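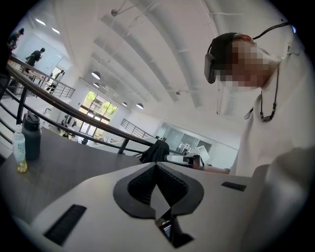 June, notebook, poetry workshop, 4:30 pm

Proofs of the Fudton school anthology came back from Pinham this morning. 154 pages, two over what we budgeted. The extra pages come from the Grade 6 section, where the long ballad got set in a larger size than everything else. Asked for it to be brought down to match.

Line breaks: still wrong in 17 poems. The Luvilus export drops any indent deeper than one tab, so the stepped poems all come out flush left. Fixed six by hand before lunch. The rest need checking against the handwritten copies — the typed versions can't be trusted for this, as some were typed from the blog and the blog had the same fault.

Spelling: leaving the children's own spellings where they rhyme or scan that way. Correcting the others. "Nite" stays in the owl poem, goes to "night" in the train one.

Introduction is at 3000 words. Cap is 2000. Cut the part on the history of the Fourie prize and most of the quotes, which repeat poems the reader will meet ten pages later. Still too long.

To do:
Permission slips, Grade 7, four missing
Ask Pinham if the contents list can run to two columns
Reread the haiku pages aloud — something off in the order, the two rain ones shouldn't face each other
Blog review copy goes out after second proofs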